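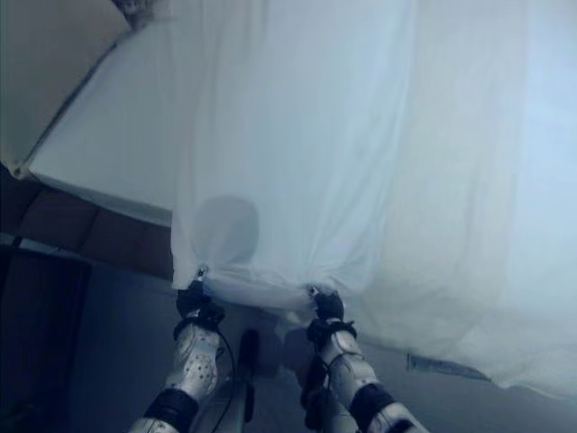

What happens to the people on the feeding line when the two-armed unit takes over part of the sheet work?

Their hours stay as they are, and their tasks change: less lifting and spreading of flat linen, more sorting, checking and clearing of stoppages.

Flatwork update, Nutalbridge laundry
27 Feb 2024

The two-armed unit has now completed its first full period on plain white sheets at Nutalbridge. Staff on both shifts have asked for the figures and for a clear account of which jobs are affected. Both are set out here.

The unit was given 2,916 sheets over the period. Of these, 2,138 were passed to the ironer feed without a person touching them. The remainder were stopped by the unit itself, stopped by the attendant, or sent back at inspection with a folded corner or a trapped edge. A sheet counts as handled by a person if anyone straightened it, even slightly, so the figure is a strict one.

Finding the hem is still the slow step. The grippers pinch the edge of the cloth between small metal fingertips, and the arms then move apart to draw the hem straight. If both fingertips have taken hold of a single thickness, the rest follows quickly. If one of them has picked up a fold, the edge bunches and the sheet has to be let go and taken again. Thin cloth is the harder case, as it clings to itself and a double layer can look much like a single one to the cameras. Allell, who supply the control software, have issued a change to the way the edge is judged, and this will be loaded at the next maintenance stop.

Twisted sheets remain outside the unit's range. A knot left over from the washer-extractor must be shaken out by hand before the sheet goes into the infeed bin. The unit can be asked to try, but it tends to pull the knot tighter, and the attendant then has more work than before. Please do not send knotted pieces through to see what happens.

Changes to the work

Feeding by hand used to be a standing job with the arms raised for long stretches. It is the station with the most reports of shoulder and wrist strain at this site, and the reason sheets were chosen for the trial. Operators assigned to the unit now work at the sorting table beside it, at waist height, and turn to the unit only when the amber lamp shows.

Some of the comments handed in have been critical, and they are fair. The attendant's work is broken up in a way that feeding was not. A feeder sets a pace and keeps to it. An attendant may have a quiet spell and then three stoppages close together, with the sorting table filling up in the meantime. Several operators said that they found this more tiring than the old job, though in a different way. From the start of the next rota, nobody will attend the unit for more than two hours before changing station.

Noise was also mentioned. The arms are quiet in themselves, but the warning tone was set too high for a person working beside it all morning. It has been lowered, and the lamp has been moved so that it can be seen from the far end of the table.

Training

So far 6 operators have been signed off as attendants. The course takes a day and a half and covers safe entry to the cell, clearing cloth from the grippers, restarting after a stop and filling in the fault sheet. No computer experience is needed. Attendants are paid at the grade above feeder for the hours they spend on the unit, and this applies from the date of sign-off. Those who would rather stay on hand feeding may do so. Fitted sheets, duvet covers and anything coloured will continue to be fed by hand for the whole of this year.

The sister site at Brenska will receive its own unit once the floor has been levelled. Staff from there will spend time at Nutalbridge first, and attendants here may be asked to show them the restart procedure.

Fault sheets

These are being filled in well on the whole. Two points need attention. Write the stop code exactly as it appears on the panel, including the letter. Note also which side the cloth was held on when the unit stopped, as the left and right grippers are serviced separately. Ogbonna, who maintain the arms, inspect the fingertips after every 1,000 grips and will change them sooner if the sheets show a pattern on one side.

Loose parts found on the floor of the cell go in the tray by the supervisor's desk with a note of the time. They should not be refitted by laundry staff.

The next set of figures will be posted on the board by the linen store. Questions about the rota go to the shift office, and questions about grading to personnel.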